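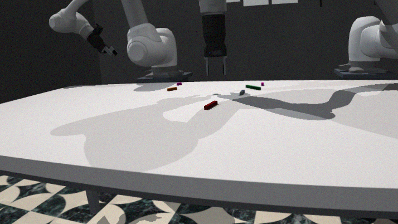

The puzzle swap in Lurham
March 11, 2026

Lucero Castaño does not want to talk about the 1000-piece crowd. "Fine people. Big tables, lots of time. Good for them." She does 500s. Always has. We met upstairs at the library on Vukberg Street, where she runs the jigsaw swap, and she had a bag over each shoulder and a third one she kept nudging along with her foot.

The way it works: bring a puzzle, take a puzzle. No fee, no card. You write on a slip inside the lid whether it's all there. "All there, or missing one, sky. People are very honest about it. I had a slip once that said missing 2, dog ate them, sorry, and then a drawing of the dog."

She started it after her mother moved to a smaller place and there were 40 boxes to get rid of. Thrift store wouldn't take them unless somebody swore they were complete. So she sat down and did them. All of them? "Most of a winter. I skipped the one with the jellybeans."

I asked about the jellybeans. She shook her head.

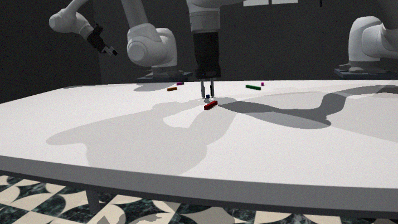 Most swappers are regulars now. Crescencio Beltrán takes trains and only trains. Vendula Kováčik will do anything with a map on it and has been known to mail a puzzle back to its maker with corrections. There's a teenager who works without looking at the lid, which Castaño finds a bit show-offy but also, she admits, pretty impressive.

What about brands? She got going here and I couldn't write fast enough. Likes a thick piece. Likes a linen finish, no glare. Had a long Jilura phase (old boxes, gone from the stores, you find them at estate sales) and says the cut on those is the best she's handled. "They click. You pick up a corner and the whole edge comes with it." The newer Chaimongkol ones she calls "pretty but floppy."

Does she sort first? Of course she sorts first. Edges, then color, then what she calls lumps, meaning anything with two knobs and two holes. Shallow trays, baking sheets mostly. Her son keeps asking where the baking sheets are.

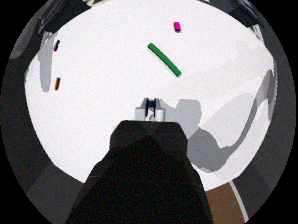 Light is the thing she gets asked about most, and she has opinions. No overhead bulb straight down, it bounces off the gloss. Lamp off to one side, low. And she's picky about what goes under the puzzle. Dark felt is what you see in the catalogs, she can't stand it, says the night-sky pieces just vanish. Give her white. A big white tabletop with everything around it gone dark, like the one in the round view up there, would suit her fine, she says, you'd spot a black piece from across the room. At home she makes do with the back of a roll of wallpaper, taped down.

And pets? "Cover it. A sheet of cardboard. The cat will sit on it anyway but at least he's sitting on cardboard."

She doesn't glue. Doesn't frame either. Once it's finished it stays out overnight so everyone in the house gets a look, and then back in the box. I said that seemed kind of sad. She didn't think so at all. "It's supposed to go to the next person. If I glue it, that's one less for the shelf." 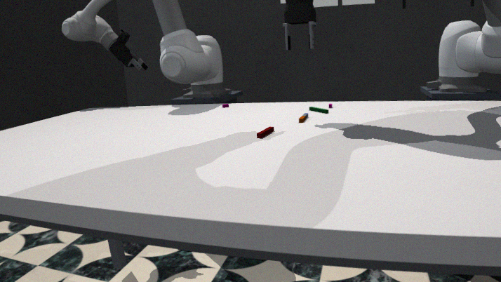

The lost piece problem. Castaño keeps a jar of strays, pieces found on the floor after everybody's gone home, and now and then somebody comes in and goes thru it with a photo on their phone. Jin-sol Ji found a piece of a lighthouse in there that had been missing for more then a year. "She yelled. In a library!"

Next swap is in April, same room, upstairs, doors open at 10 and it's over by noon. Limit is 20 boxes a person, a rule she had to bring in after somebody arrived with a van. If yours has a piece missing bring it anyway, just put it on the slip. And if you've got the jellybeans one, she says, leave it at home.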